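Flarnidden Issues Handling Rules for Robot Work on Open Computers

Updated 5th July

PITVILLE – The Flarnidden working group has released its first set of handling rules for robot arms that install or remove parts inside desktop computers. The rules were drafted at the Tasilari test workshop in Pitville and apply to all member sites beginning in August.

The document runs to 20 pages and covers workspace layout, part fixtures, static control, gripper force and the conditions under which a person may reach into the work area. It replaces the separate site procedures that members had been using until now.

Under the new rules, a computer case must be disconnected from power and secured against sliding before an arm is enabled. Loose cables must be moved out of the planned path of the gripper. Processors and other parts with exposed contacts must be placed in a holder that allows the gripper to take them by the edges, and may not be set directly on the worktable.

"Most of what is in the document was already good practice at one site or another," said Myfanwy Humphreys, who chairs the working group. "Members asked for one text they could train from and be checked against."

The group reviewed 1,611 logged installation attempts submitted by members. Of these, 648 involved a processor or a memory module. Reviewers found that records were often incomplete, and the rules now require each site to note the type of fixture, the gripper fingers in use and the name of the person supervising the run.

Processor sockets receive a section of their own. The retention lever must be fully raised before the arm begins its approach, and the socket must be inspected by a person between attempts. If a part is dropped inside the case, the run is to be stopped and the arm moved clear before anyone retrieves it. 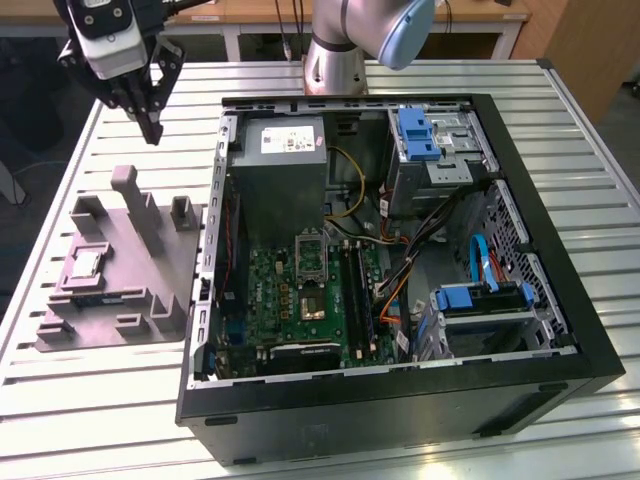 Fixtures made by 3D printing are permitted, provided that they are checked for cracks and worn edges at the start of each shift. Kabbaj, which operates two of the member sites, had asked for a weekly check. The working group kept the stricter interval but agreed to review it after the first year.

Sites that cannot meet the layout requirements by the starting date may apply for an extension in writing. Applications should list the workstations affected and the interim measures in place. Comments on the rules may be sent to the working group's office in Pitville under reference 689.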